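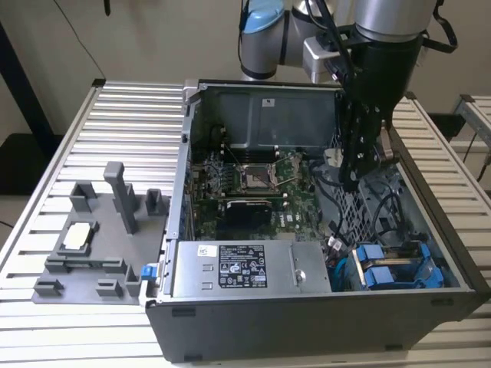

Arm over an open tower, socket lever up, CPU in the tray on the left.

Bench Talk > Automation > Can a machine do our teardown work yet?

slatbench
Posted 2026-09-28

Picture above is the job I keep getting asked about. We refurbish office desktops, 192 of them in the last batch from Resbridge, and the owner wants to know if an arm can take over the processor swaps. My answer so far is "parts of it." I'd like to hear from people who have tried it on real machines with real dust in them.

For reference, a decent tech here does 18 towers in a shift, and that includes wiping drives and writing up the faults.

torx_only
Processor swap is a bad first pick. You have an open socket with the pins sitting there and one bent pin means a new board. Start with drives. Those blue caddies in the lower right have handles on them and they slide out on rails. That's a motion a machine can do all day.

slatbench
Drives take a person four seconds. There's no money in automating that.

torx_only
There's no money in wrecking boards either.

mill_and_lathe
I run two arms at Hevard, machine tending, nothing delicate. What I'd look at is the tray. If the CPU always sits in the same pocket, picking it up is easy. Setting it down is a fixed point too if the case is held in the same place every time. Is it? I don't see clamps on that table in the picture, just the tower lying on the slats.

slatbench
No clamps on ours. We shove it against a stop and go. Cases come in five or six different sizes, so a clamp that fits one is in the way on the next.

mill_and_lathe
Then that's your problem, more than the arm. A few millimeters off and you miss the socket. You need vision or you need a proper fixture for each model.

quietfan
I'll disagree with most of this. Vision is good enough now for finding a socket. What isn't good enough is cables. Look between the power supply and the drive bay in that picture, there's a whole bundle running down through there. Every tower has it routed a little differently because the last guy in there didn't care. A person pushes it aside without thinking. I watched a demo at Prarley where the arm did the same tower 40 times and it looked great, then they opened a different one and it quit on a loose SATA lead.

torx_only
Demo towers are always clean inside too.

dishpan
Reading this from the household side. I've been waiting years for something that will empty a dishwasher and it's the same argument every time. Works on the demo plates, can't handle a whisk. If a shop with flat tables and good lights can't get it done I'm not holding my breath for my kitchen.

quietfan
Kitchen is harder in some ways and easier in others. Drop a fork and you pick it up. Drop a CPU on the pins and you're out a board.

slatbench
Back to the question. If it got to 90 percent of swaps with no help, would anyone here put it on the line?

mill_and_lathe
Not if somebody has to stand next to it for the other 10. If it stops and asks before it pushes down, yes.

torx_only
No.

quietfan
Yes, on one model only. Pick whichever one you get the most of and leave the rest to people.

slatbench
Most of ours are the Beaudoin lease returns, all the same case. I could build a fixture for that one. I'll price it out and post the drawing when I have it.

mill_and_lathe
Put the stop on the power supply end.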